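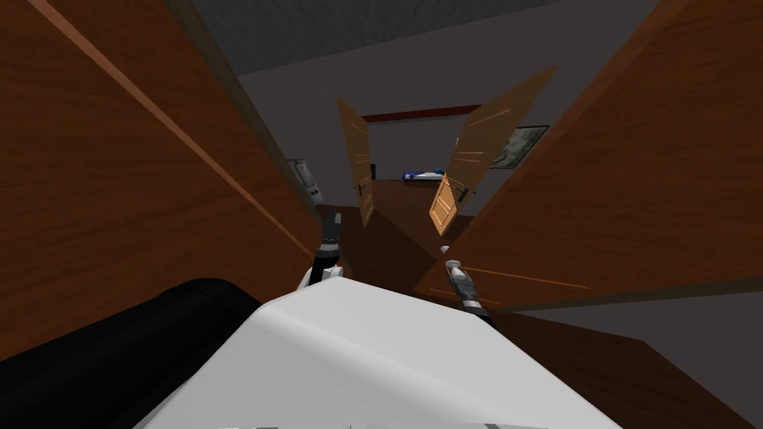
Brown wood panels with a lighter orange edge stripe, shown in a computer-rendered interior.

Condmont Edged Panel

Product code: CM 132
Finish: brown woodgrain, oiled
Edge: solid strip, orange or matching brown
Sold: singly or in packs of 4

The Condmont is a large interior panel for room dividers, wardrobe sides, wide shelving and sliding doors. It has a real wood face on both sides, so it can be used where the back will be on show. The core is made from glued softwood strips. The grain runs the long way unless you ask for it across.

Panels come sanded and with one coat of oil. A second coat should go on after cutting and before fixing. Any clear hardwax oil will do. Water-based varnish can be used over bare wood but does not take well over our factory coat, so please order the panel unfinished if you plan to varnish it.

Edging

The standard panel is edged on both long sides. The short sides are left square and bare for trimming. Matching edge strip is sold by the length and is glued on with ordinary wood glue and masking tape. Leave it overnight before trimming flush with a block plane.

The orange strip was brought in last March after a run of requests from joiners fitting out cafés. It is coloured right through, so it can be planed and sanded like the brown one. Expect it to deepen a little during its first summer in a sunny room.

Cutting and fixing

Cut with a fine-toothed blade, face side up on a table saw and face side down with a hand-held circular saw. Score the line first when cutting across the grain.

For a floor-to-ceiling divider, use the Unis top channel and floor pins. The channel is screwed to the ceiling joists and the panel is lifted into it, then lowered on to the pins. This is a job for two people. Leave a gap of 8 mm at the top for movement.

For sliding doors, use the Manríquez hanging track in the heavy version. The light version is meant for cupboard doors and will sag.

Storage

Keep panels flat, indoors, on at least four bearers. Do not lean them against a wall for more than a day. Let them stand in the heated room where they will be used for two days before cutting.

Delivery and collection

Panels go out on our own van within the Rultham area. Elsewhere they travel by pallet carrier to the kerbside only. Someone must be there to sign. Check the corners before you sign and write any damage on the driver's sheet.

Collection is from the trade counter, open until 16:00. Bring a roof rack or a flatbed.

Cut to size

We can cut panels to your list before delivery. Send sizes in millimetres, length first, and mark which edges need strip. Cut panels cannot be returned.

Samples and questions

Small samples of both edge colours are kept at the counter and can be posted on request. For stock and prices ask for Dulce Ponce. For cutting lists and anything to do with tracks or channels, ask for Tonantzin Sandoval in the workshop.

Also in this range: Condmont edge strip, Condmont shelf board, Unis top channel, Unis floor pins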